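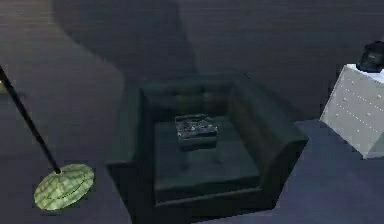
Figure 3. Rendered room with a dark green armchair, a floor lamp and a white dresser.

3.2 Evening lighting and reading habits at home

Most of the people in our survey did not read where we expected them to. Before the interviews, we assumed that a desk or kitchen table would be the main place for reading on paper, with the bed second. Of the 1465 adults who returned the form, more named an armchair or sofa than any other seat, and this held for every age group except the youngest. People under 25 read mostly in bed.

The form asked for the main light source used after dark. Many people wrote in more than one, so we coded only the first one listed. Floor lamps were named most often by people who read in an armchair. Ceiling lights came next. A fair number of the older readers in Pustard said they turned the ceiling light off to read, which they described as a habit from childhood, when electricity was expensive. We did not see this in Raltska.

We then visited 117 homes and measured the light at page height, with the reader sitting as they normally would. Each visit was made in December, after sunset, with curtains closed. The reader was asked not to change anything before we came. Some did anyway - two households had bought new bulbs that week - and we kept those homes in the sample but flagged them.

Readings varied a great deal, even within one room. Moving the page from one knee to the other could cut the reading in half when the lamp stood to one side of the chair. In 200 lux or less, most readers over 60 said they held the book closer than they would like. Younger readers rarely mentioned it. Collet's earlier work in Pichon found the same split by age, though her visits were made in summer and the daylight had not fully gone in all of them.

Seat color was not part of the original plan. It was added after the pilot, when Tomaszewski noted that dark upholstery made the area next to the page look dimmer to the reader while the meter at page height showed little change. We recorded it as light, medium or dark. The effect on reported comfort was small, and we would not want to make much of it with a sample of this size.

Table readers were a smaller group, and their answers were more alike. They mostly sat under a fixed ceiling light and seldom moved it or added a second lamp. Their main complaint was shadow from their own head and shoulders. A plain, light tabletop was usually rated as comfortable, but several people with glossy tops told us they covered them with a cloth to stop the glare.

Figure 4. Rendered gray table with a matte top and a broad shadow on the floor.

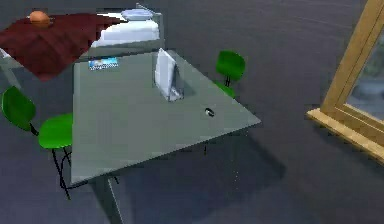 3.3 Limits of the home visits

The homes we visited were not a random draw from the survey. People had to agree to an evening visit, and those living alone agreed less often. The Clotier district is missing altogether, as heavy snow closed the road during the week set aside for it. Page height was measured once per reader, so we cannot say how much posture shifts over a long evening.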